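**Thread: RCD trips on toaster only, new consumer unit**

**fernhollow_sparks**
Kitchen ring was moved onto a new Risadeck board in November. Old board was a plain split load with one 30 mA RCD covering the sockets. The new one has an RCBO per circuit. Ever since the swap, the kitchen RCBO drops out perhaps two mornings a week, always with the toaster on, never with the kettle or the washing machine. Insulation resistance on the ring was above 200 megohms at the time of the swap, all accessories disconnected. Is there a sensible order to work through this, or do I just bin the toaster?

**Kultside**
Bin the toaster. Mineral-insulated elements take up moisture, the leakage goes up, the RCBO sees it. Twenty quid solves it.

**ohm_on_the_range**
Toasters don't normally have sheathed elements. It's bare ribbon wound on mica. What Kultside describes is ovens, immersion heaters and kettles. On a toaster you are looking for crumbs bridging the ribbon to the case, or a cracked mica sheet.

**Kultside**
Fair point on the construction. The advice stands. Leakage is leakage.

**noh_more_tripping**
Before condemning anything, measure the standing leakage on the circuit. Clamp meter around line and neutral together at the board, with everything in its usual state. A 30 mA device can legally trip anywhere above 15 mA, and most of them go between 20 and 28. If the fridge, the washing machine filter and a couple of power supplies are already giving you nine or ten, the toaster only has to add a little. The old RCD may simply have been a less sensitive specimen.

**fernhollow_sparks**
Borrowed a Clorkard leakage clamp. Kitchen circuit, everything plugged in, toaster off at the socket: 8.2 mA. With the toaster running: 8.9 mA, rising to 11 or so after the second round. Ramp test on the RCBO gave 21 mA.

**noh_more_tripping**
Then you have headroom of around 40 per cent on a steady reading, and something transient is using the rest of it. The rise on the second round is worth chasing. Do a proper insulation test on the appliance itself: 500 V DC, line and neutral joined, to the earth pin. Lever held down, otherwise the switch is open and you are testing the flex and very little else.

**Kultside**
On most modern ones the lever won't latch without mains. The electromagnet has no supply.

**noh_more_tripping**
Correct, so hold it down by hand, on the plastic part, or wedge it. Unplugged from the mains, obviously.

**fernhollow_sparks**
Done this evening. Cold, lever held: 3.1 megohms. After emptying the crumb tray and brushing out: 14 megohms. Earth continuity 0.09 ohms to the chrome.
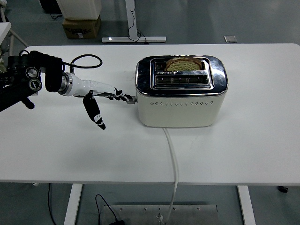 I repeated the test with the machine upside down and got the same figure within the accuracy of the meter, so I don't think there is anything loose left in there. The clamp reading at the board has also stopped climbing on the second round — it sits at 8.8 mA and stays there.

**ohm_on_the_range**
Crumbs, then. 3.1 would still be a pass on most appliance test sheets for Class I, which shows how little a pass tells you about nuisance tripping.

**Kultside**
It passed while tripping the board twice a week. I would still replace it. Brushing near bare ribbon is a good way to break the mica.

**noh_more_tripping**
I disagree. 14 megohms and a sound earth is a serviceable appliance. The 8.2 mA standing figure bothers me more. Unplug things one at a time and see what falls off. If the washing machine accounts for half of it, put that on its own RCBO if there is a spare way in the board.

**fernhollow_sparks**
There are two spare ways. Washing machine is 3.6 mA by itself, fridge 1.1, the rest is spread about. I'll price up a separate radial in 2.5 mm. No trips in nine days so far.

**ohm_on_the_range**
Check the RCBO type while you have the cover off. If it is Type AC, change it for a Type A, given the electronics on that circuit.

**fernhollow_sparks**
Marked Type A. Will post again once the radial is in.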